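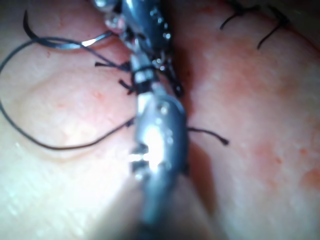

Instrument tie keeps slipping on practice pad

Search the forum Go

We use cookies to keep you logged in. OK

pinkpad_beginner
Hi all! I'm learning to tie with two instruments on a skin pad (long straight cut, black thread) and I keep losing my coils. I wind the thread around one tip, go to grab the short tail, and everything slides off. I've done maybe 200 of these and I still drop half. Is my loop too big?

Marchuk
Could be! A big lazy loop is fine, it's the tail that gets people. Leave it short, and park it close to where you're winding so you barely have to reach. Keep the tips near each other too, wind loosely, then grab and pull flat across the cut. I did 10 a night through May, super slow, and it finally clicked.

vorkorberg40
get better thread

stitchy_sue
Try two winds on the first throw, one on the next, and swap directions. And trim your old tails, I kept grabbing the wrong one lol

Contact | © Datari Help | Back to top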